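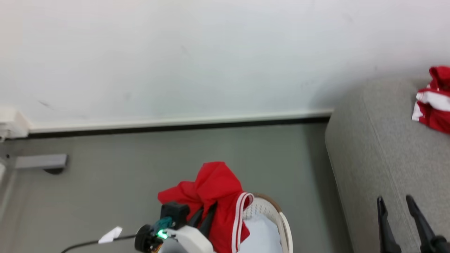 Haberkorn Updates Laundry Guidance for Shared Lounges

November 18, 2021. Haberkorn has issued revised guidance for handling clothes in the shared lounges at its Cleltitz residence. The text replaces the October version and covers baskets, sofas and sorting.

Baskets are to stand on the floor in front of the sofa and clear of the baseboard. Perforated plastic models remain the standard type. Garments may be placed on the sofa seat while a load is being sorted, but must be removed before the lounge is left.
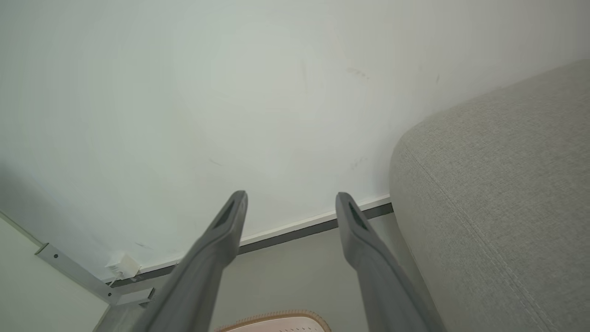

Wall marks are handled separately. Scuffs and short scrapes on white paint are logged under the Skallix maintenance schedule, which listed 1,907 entries at the last count. Repainting is limited to walls with damage through the paint layer.
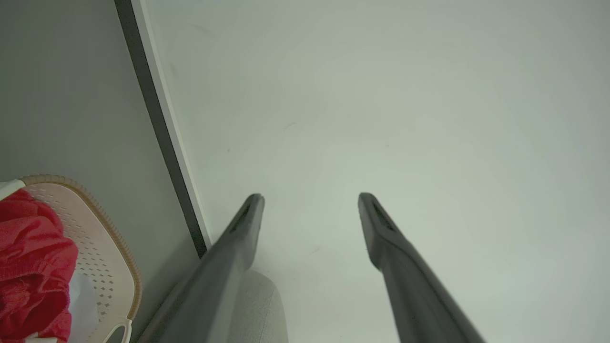 Small marks on a pale surface.

Knit sportswear with striped trim is now sorted as colored laundry, including items with white bands. Red garments are washed apart from light blue ones for the first 2 cycles. Printed copies of the guidance will be sent to more than 200 residents.
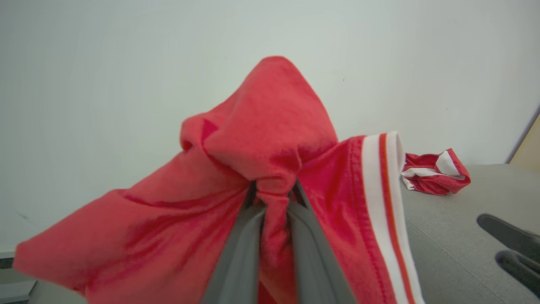 Does the guidance apply to private rooms?
Only the shared lounges are covered. Private rooms remain under the existing house rules.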